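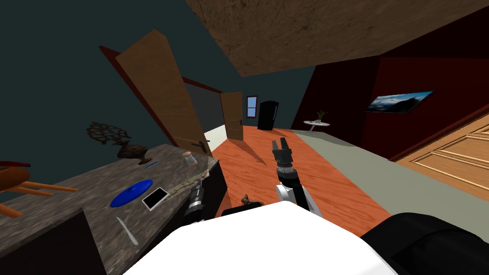
Clearing the Kitchen Counter (and Keeping It Clear)

I love a clear counter more than is probably reasonable. I cook more, I clean more, and I find my reading glasses on the first try! The tips on this page come from my own kitchen plus a few that readers have mailed in over the years, and every one of them has survived at least a winter of family dinners at my place.

Start with a landing spot

Most counter clutter is stuff in transit. Mail, keys, chargers, a library book, the plate from somebody's toast. Pick one tray, one only, and let all of it land there. When the tray is full, everything on it gets walked to where it lives before dinner. I use an old baking sheet with a dish towel folded under it so it won't slide or scratch. A shallow basket works too, but crumbs get into the weave and you'll be shaking it out over the sink forever.

Phones and tablets

If you read recipes off a screen, give the screen a home away from the stove and the sink. A cookbook stand is perfect. Slip the tablet into a clear zip bag when you're working with flour or raw chicken — the touch screen still works through the plastic, and you can throw the bag out afterward. Hinata Higuchi wrote in to say she sticks a removable hook inside a cabinet door and hangs her charging cord on it, so the cord never trails through the butter. I tried it that same evening and I'm sold.

Caring for stone

Granite is tough, but it does like to be treated kindly. For everyday wiping I put 2 drops of dish soap in a spray bottle of warm water, spray, wipe with a soft cloth, then go over it with a dry one. The dry cloth is the part people skip, and it's the part that takes away the streaks! Keep vinegar and lemon juice off it, along with any bathroom cleaner that has acid in it, as they can dull the finish over time.

To see if your stone needs sealing, drip a little water on it in a spot you use a lot and go fold some laundry. If the stone has darkened under the drip when you come back, it's time. Mine gets done every January, when the holiday baking is over and I have the counters to myself for an afternoon.

For an oil stain, mix baking soda and water into a paste as thick as peanut butter, spread it over the mark, cover with plastic wrap and tape down the edges. Leave it overnight. Scrape it up with a plastic spatula (never metal), rinse and dry. An old stain may want a second round, or a third. Be patient with it.

Plates that pile up

Lakshmi Mathew has a household of 4 and gave everybody a plate in a different color. Whoever owns the plate washes the plate. She says it took her kids less than a month to stop leaving them out, and I believe her, having seen her kitchen. If you can't stand mismatched dishes (I adore them), a dot of nail polish on the underside of everyday mugs does much the same job. Keep it well away from the rim.

The back corner

Every counter has one. Mine held a bread machine named Polo, and I hadn't baked in Polo for ages. Pull everything out of that corner, wipe it down, and put back only what you've used this week. The rest goes on a high shelf, or to a neighbor. My neighbor makes wonderful raisin bread now, and she brings me the heels.

Got a counter tip of your own? Send it in, I read them all!

Contact | © Temba Home Tips | Back to top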